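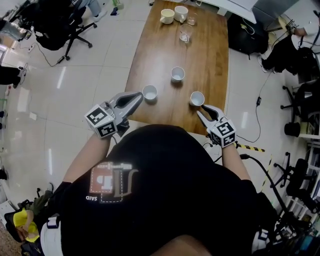

So which hand-held gripper should you buy if you mostly want to pick up cups? Get the one with curved jaws and padded fingers, and spend the money you save on better tracking.

OK, that's my whole talk, but they gave me 30 minutes, so let me back up!

(Slide 2) We tried two pairs at Cedwood: the Nanell, curved jaws, and the Schwaiger, which has flat parallel fingers. Same table, same operator, 176 grasps each. White cups, mugs with handles, clear glasses. I love the Schwaiger for boxes, I really do, but on a round cup it dropped 39 and the Nanell dropped 29. Say that slowly, people write it down.

(Slide 3) Tracking. Marker cubes at the base of each gripper, just above the wrist. Cheap, easy to print, and they work great until you turn your hand over and the camera loses the pattern. Mention Flerneo here, their controller fills the gap for a short dropout (not a long one, don't oversell it).

(Slide 4) Cables! Mine kept catching on the table edge. Run it down along the forearm and leave more slack than you think. Ask who in the room has gone wireless, I'd love to hear how the lag is.

(Slide 5) Glass is still hard for both. Skip the long clip if we're running behind and go straight to questions. The wrist camera comparison isn't done, we pick that up in July.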